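Section 4: Folding and resetting the towel

The Sostulen folding table comes with a green cover and one tan terry towel. Fit the cover before you start this section (see Section 3). Smooth it out from the centre so there are no ridges under the cloth.

1. Lay the towel on the green surface, toward the right-hand side.
2. Flatten it with your palm, working out to the corners.
3. Check that no corner is tucked under.

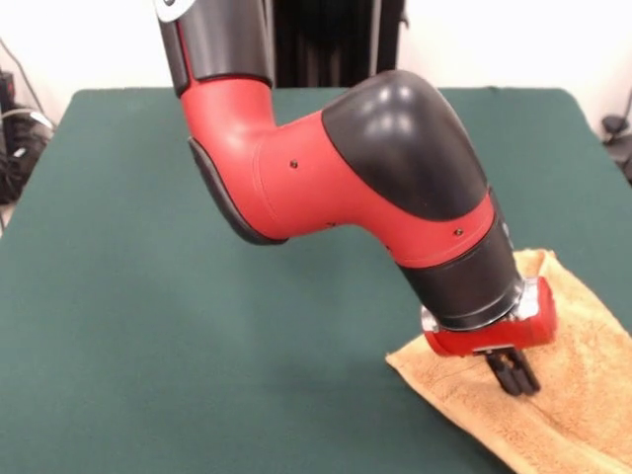

Figure 4-1. Towel laid flat on the green surface.

Note: New terry sheds lint. Wash the towel once on its own, without fabric softener, before first use.

4. To reset between folds, gather the towel loosely and drop it back on the cover. Don't roll it – a rolled towel keeps its curl and won't lie flat.
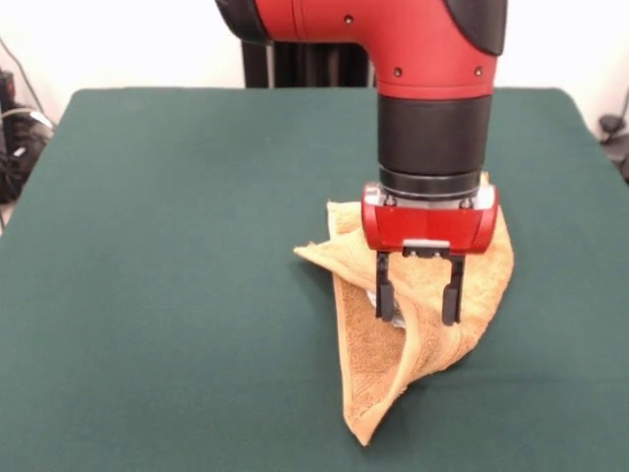 Reading time for this section: 2 min

5. Shake the towel out and lay it flat again. If creases stay in the pile, brush them with the side of your hand.
6. For the triangle fold, bring one corner across to the corner opposite and press along the fold.

Caution: Do not iron the towel on the cover. Heat will mark the green surface permanently. 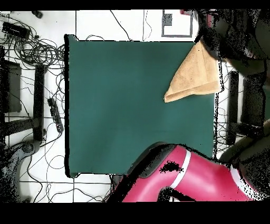

A rough triangle is fine for practice. The edges don't need to match until you move on to the quarter fold in Section 5. Replacement towels are sold in the same colour under part number 3310, and covers under 1632.

Wamus set-up guide, revised June 3, 2026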